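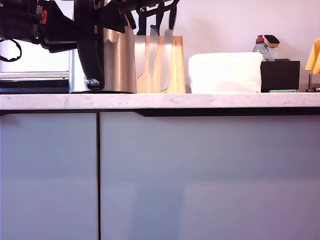 Recep Keskin reports that two descaling cycles were needed before the flakes stopped, and asks whether the second uses the same dose. It does.

4.3 Descaling the kettle

1. Unplug the kettle and let it cool.
2. Mix 100 ml of Karakaya descaler with 500 ml of cold water and pour it in.
3. Boil once, switch off, and leave to stand for around 20 minutes.
4. Empty, fill with clean water, boil and discard. Repeat this step once.

NOTE: In hard-water areas — Drendville included — descale every month.

CAUTION: Do not immerse the base. Do not use steel wool on the inside.

If scale remains, repeat steps 1 to 4 with a fresh mix.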